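"You Get Bored, and Then You Get Good": An Afternoon With a Robot's Teacher

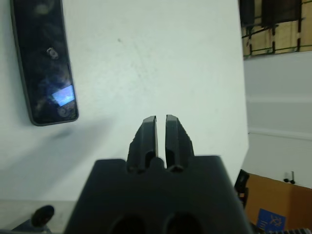 A phone on the white table, from the wrist camera.

I've wanted to write about this job ever since I heard it existed. There are people who spend their working day showing a robot how to do things, the same things, over and over, so that a learning system somewhere can chew through all of it and (everyone hopes) do it alone one day. One of them agreed to talk to me as long as I left names out, so I drove over to Distari with a notebook and a bag of pastries and sat in on a shift.

She's been at it for 14 months. Before that she worked the returns counter at a hardware store, and she swears it's the same job. "You pick a thing up, you look at it, you put it where it goes. The difference is that now I have to do it slowly and somebody keeps the recording."

What she makes are called demonstrations, though everyone on the floor says "demos" or just "runs." She holds a pair of handles, the arm copies her hands, and every movement gets saved along with what the cameras saw. A run might be fifteen seconds long. The order she was working through for Hulex asked for 2,000 of them, all pick-and-place with everyday stuff: phones, cups, sponges, tape.

I asked whether phones were hard. She laughed so loudly that the person at the next station turned around.

"Phones are the worst! They're flat. Your fingers have nowhere to go. You and I slide a nail under the edge and don't even think about it, but with two fingers like that you have to come in from the sides, really low, and if you're a hair off you push the thing across the table and chase it."

And do you throw those runs away, the ones where you chase it?

"At first we did. Then the people who train the model asked for them back." She seemed pretty pleased about this. If the system only ever sees perfect grabs, she explained, it has no clue what to do after a bad one. So now she marks a run as clean, recovered or failed, and the recovered ones are the ones they get excited about. "I missed and then I fixed it. They love that. I wish my old boss had been like that."

She let me try. I'd love to tell you I was a natural, but it took me ages to bring the fingers down next to a sponge, and then I closed them on air. Twice. The strange part is the view. She works mostly from the wrist camera, so you're staring over the back of the gripper the whole time, a big black shape with the world going on beyond it, and you lose all sense of how high up you are.

"Look for the shadow," she told me. "When the shadow and the finger meet, you're down." I did much better after that (I got the sponge!), and I've been noticing shadows on my kitchen counter ever since.

A lot of the day is arranging. Between runs she moves the object, turns it, swaps it for another one. There's a sheet telling her how much variety they want, and she thinks the sheet isn't greedy enough. "People get lazy and put the phone down straight, square to the table, every time. Who puts a phone down like that? I toss mine. So I turn it, I put it far away, I put it where you only see half of it in the camera. The model has to live with how people really leave things."

Screens are another headache, she said, on account of the reflections. A dark phone screen is a little mirror, and it'll throw a window or a light right back at the lens. Someone on the Hulex side once suggested covering the phones in matte film, and she talked them out of it. Her customers' kitchens won't have matte phones in them, was her argument, and I can't find a hole in it.

On a good day she gets through 338 runs, which is her record, and she told me the number before I'd even asked. A normal target is much lower. After every 100 she has to stop and stretch her wrists, a rule she used to ignore until her thumb started to hurt last November.

I wanted to know if it bothers her, training something to do what she does. She ate half a pastry before answering that one.

"It does what I did, with my habits. I always come in a little from the left, and I watched the trained one run in the spring, and it came in from the left. I was kind of touched. Then it dropped the cup."

Her next batch is drawers. She's dreading the handles.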